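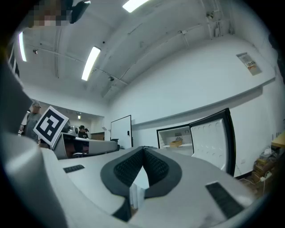

The Trerndale Residency Scheme is a regional migration program under which skilled and semi-skilled workers may be nominated for permanent residence by a local certifying body. It covers the Trerndale district and the adjoining towns of Mudaso and Han. Nominations are made by the Nukanero Regional Office, which assesses the local component of each application before forwarding it to the national immigration authority for decision.

Background

The scheme was drawn up in response to sustained labour shortages in food processing, aged care and road maintenance. Earlier arrangements relied on temporary work visas tied to a single employer, and holders who changed jobs were required to leave and reapply offshore. A discussion paper prepared by the policy analyst Man-lok Wan recommended that sponsorship be attached to the district instead of the employer. The recommendation was adopted with amendments, the main one being the addition of a minimum period of residence.

Eligibility

Applicants must hold a valid work visa at the time of lodgement and must have lived in the district for at least 9 of the preceding 12 months. Employment must be full time, or part time across no more than two employers. Self-employed applicants are admitted only in listed occupations - at present these are limited to the building trades and veterinary work. Partners and dependent children may be included in the same application, but a child who turns 18 before lodgement must apply separately.

Recognition of overseas qualifications is handled outside the scheme. A nomination may be issued while recognition is pending, although the visa itself is not granted until the relevant licensing body has reported.

Application process

Applications are lodged in two stages. The first is an expression of interest, for which there is no charge. Applicants invited to proceed then pay a nomination fee of $900 and supply evidence of residence, generally a lease, utility accounts and payroll records. The regional office has four months to issue or refuse a nomination. Refusals may be reviewed internally once. There is no further appeal at the regional level, and the fee is not refunded.

Uptake

In its first full program year the scheme issued 239 nominations, the largest share of them in food processing. Mudaso received more than Trerndale itself, owing to the location of the district's two largest packing plants. Han, which has no major employer, accounted for few.

Conditions and obligations

Nominated residents undertake to remain in the district for two years after grant. The undertaking is not a visa condition and cannot by itself lead to cancellation, a point on which early versions of the information booklet were unclear. The booklet was reissued in September with the relevant section rewritten.

See also

Regional migration
Skilled occupation list
Permanent residence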